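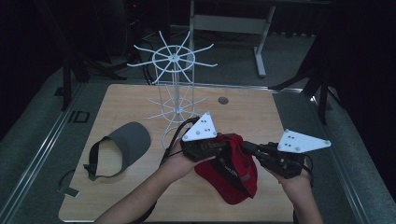
Aufnahmeregeln fürs Handgreifer-Teachen: so machen wir das, bitte nachmachen

Ich bekomme inzwischen so oft die gleichen Fragen per Mail, dass ich das jetzt einmal ordentlich runterschreibe. Es geht um Demonstrationen mit zwei handgeführten Greifern, also: Mensch nimmt in jede Hand einen Greifer, macht eine Aufgabe vor, und aus den Daten lernt später der Roboter. Unsere Aufgabe im Moment heißt schlicht "Hüte": Kappen und Schirmmützen vom Tisch nehmen und auf einen Drahtständer hängen. Klingt nach Kindergeburtstag, ist aber ziemlich fies, weil Stoff nie zweimal gleich daliegt.

Die Regeln unten sind unsere Hausregeln aus dem Projekt Tusetti. Eine Norm ist das nicht, und wer mit einem echten Arm arbeitet, braucht sowieso noch eine richtige Risikobeurteilung dazu (dazu ganz unten noch was). Aber wir haben in einem Durchgang im Juni 1.527 Episoden aufgenommen und davon 136 wegwerfen müssen, und fast alle aus Gründen, die auf dieser Seite stehen. Das tat weh! Den Löwenanteil davon habe übrigens ich selbst verbockt, ich darf also schimpfen.

Bevor ihr anfangt: der Tisch

Räumt den Tisch ab. Komplett. Kaffeetasse, Handy, Schraubendreher, alles weg, was nicht zur Aufgabe gehört. Dann kommt der Ständer drauf, und zwar so weit hinten, dass ihr die obere Etage noch mit beiden Greifern erreicht, ohne euch auf die Zehenspitzen zu stellen. Probiert das vorher trocken durch, einmal links herum, einmal rechts herum.

Danach die Sachen. Wir legen immer mindestens zwei verschiedene Kopfbedeckungen hin, auch wenn in der Episode nur eine drankommt. Und bitte nicht schön hinlegen! Das ist der häufigste Fehler bei Neuen: Jede Kappe liegt mit dem Schirm nach vorn, sauber ausgebeult, wie im Laden. Werft sie lieber hin. Eine zerknautschte Kappe ist eine gute Kappe. Etiketten und Preisschilder bleiben dran, wenn sie dran sind, aber dann über den ganzen Tag. Also nicht mittags mit der Schere kommen.

Die Beleuchtung fassen wir nach der ersten Episode nicht mehr an. Der Hintergrund darf ruhig dunkel sein, solange der Tisch selbst gleichmäßig hell ist und nichts spiegelt.

Kabel

Ja, ein eigenes Kapitel. Bei kabelgebundenen Greifern gilt bei uns: linkes Kabel geht links weg, rechtes Kabel geht rechts weg, und die beiden kreuzen sich nie. Auch nicht kurz. Auch nicht "nur für die eine Episode". Lasst so viel Schlaufe, dass ihr die Arme ganz ausstrecken könnt und am Stecker trotzdem kein Zug ist. Was auf dem Boden liegt, wird festgeklebt. Selvaraj Kanagaratnam hat bei uns eingeführt, dass man vor jedem Block einmal beide Greifer hochnimmt, ausstreckt und wieder ablegt. Dauert fünf Sekunden und man merkt sofort, wenn irgendwo etwas hängt.

Wenn sich ein Kabel während der Aufnahme um den Ständer legt: stoppen, Episode verwerfen, neu anfangen. Nicht mit dem Ellbogen wegschieben und hoffen. (Ich weiß, dass ihr das macht. Ich hab's ja auch gemacht.)

Marker und Platten

Auf unseren Greifern sitzt je eine weiße dreieckige Platte mit Markerpunkten. Über die wird die Lage im Raum bestimmt, und deshalb ist die Platte heilig:

Nicht an der Platte anfassen, auch nicht zum Hinlegen oder Weiterreichen.
Schrauben an den Ecken morgens prüfen, handfest, nicht anknallen.
Punkte nur mit trockenem, fusselfreiem Tuch abwischen.
Keine Aufkleber, keine Namen mit Edding, auch nicht auf die Rückseite.

Beim Arbeiten müsst ihr euch angewöhnen, die Platten nicht mit dem eigenen Unterarm oder mit der Mütze zu verdecken. Gerade beim Übergreifen passiert das ständig. Ich denke mir immer, auf jeder Platte stünde ein volles Schnapsglas, das hilft mir erstaunlich gut. Ganz kurze Verdeckungen kann unsere Auswertung überbrücken, bis 300 Millisekunden machen wir uns keine Sorgen. Darüber wird die Episode markiert und am Ende des Tages angeschaut.

Ärmel: hochkrempeln oder kurz tragen. Keine Armbanduhr, keine losen Armbänder. Bei Peninah Magesa ist mal ein Bündchen zwischen die Greiferfinger geraten, da ist nichts passiert außer einem sehr lauten Lachen auf der Tonspur, aber mit einem angetriebenen Greifer hätte ich das nicht so lustig gefunden.

Eine Episode, Schritt für Schritt

1. Greifer in Startposition, beide über der vorderen Tischkante, Finger offen. Eine Sekunde stillhalten.

2. Aufnahme starten. Wer aufnimmt, startet nicht selbst, das macht die zweite Person am Rechner. Wenn ihr allein seid, nehmt ein Fußpedal.

3. Mit beiden Händen zur Kappe. Erst schauen, dann greifen. Wenn ihr mit dem ersten Greifer schon zupackt, während ihr noch überlegt, wohin mit dem zweiten, dann lernt der Roboter genau dieses Zögern mit.

4. Greifen am Rand oder am Band, nicht mitten in den Stoff. Dann leicht anheben, nur ein kleines Stück, und kurz warten, ob sie hält. Wir nennen das den Lupfer. Den macht ihr bitte immer, auch wenn ihr euch sicher seid.

5. Öffnung nach unten drehen, zum Ständer führen, ablegen. Von oben kommen! Wer seitlich reinfährt, bleibt an den Drahtspeichen hängen und nimmt gleich die ganze Etage mit.

6. Finger öffnen, gerade zurückziehen, zurück in die Startposition, wieder eine Sekunde still. Erst dann stoppen.

Tempo: so, wie ihr es einem Kind zeigen würdet, das nicht ganz bei der Sache ist. Gleichmäßig und ohne Schlenker. Wer nach einer Stunde schneller wird, ist müde, das ist meine feste Überzeugung. Wir wechseln deshalb nach jedem Block die Person.

Fehlgriffe

Da scheiden sich die Geister. Im Vorgängerprojekt Drundetti haben wir alles gelöscht, was nicht perfekt war, und das halte ich heute für falsch. Wenn die Kappe runterfällt und ihr sie in Ruhe wieder aufnehmt, ist das eine wertvolle Episode. Behalten, Haken bei "Korrektur" setzen, weiter. Maximal 2 Versuche, danach abbrechen.

Gelöscht wird dagegen immer bei: Hand statt Greifer benutzt (auch nur ein Finger!), Kabel verfangen, Ständer umgefallen, Platte angestoßen, jemand anderes greift ins Arbeitsfeld. Wurde die Platte angestoßen, muss vor der nächsten Episode neu kalibriert werden, da lasse ich nicht mit mir handeln.

Protokoll

Pro Block eine Zeile in der Tabelle, sofort und nicht abends aus dem Gedächtnis. Reinschreiben: Kürzel der Person, welche Gegenstände auf dem Tisch lagen, Greiferpaar, letzte Kalibrierung, Auffälligkeiten. Bei den Gegenständen bitte unsere festen Wörter verwenden. Eine Schirmmütze ohne Deckel heißt "Visor", eine Baseballkappe heißt "Kappe", und "das rote Ding" heißt gar nichts. Der Export läuft bei uns über Mfaume, und das Skript verschluckt Umlaute in Dateinamen, also "muetze" schreiben, falls ihr das Wort unbedingt braucht.

Personen im Bild: Hände und Unterarme sind bei uns mit der Einwilligung abgedeckt, Gesichter nicht. Taucht ein Gesicht auf, wird die Episode gesperrt, bis die betreffende Person gefragt wurde.

Und später am echten Arm?

Die Handgreifer verleiten zu Lässigkeit, man steht ja mit den Fingern mitten im Geschehen. Sobald das Gelernte auf einem Arm läuft, gilt das alles nicht mehr. Dann sind die Hände draußen, der Not-Halt liegt in Reichweite der Person, die zuschaut, und der erste Lauf passiert langsam und ohne Gegenstand. Für die Risikobeurteilung schaut in die EN ISO 12100 und die EN ISO 10218, und redet früh mit eurer Fachkraft für Arbeitssicherheit. Wie wir das in Stetville aufgebaut haben, schreibe ich noch auf, das wird aber eine eigene Seite.

Stand: 29. Juli 2018. Die Tabellenvorlage fürs Protokoll schicke ich auf Anfrage gerne rum, einfach kurz mailen und dazuschreiben, ob ihr mit oder ohne Fußpedal arbeitet.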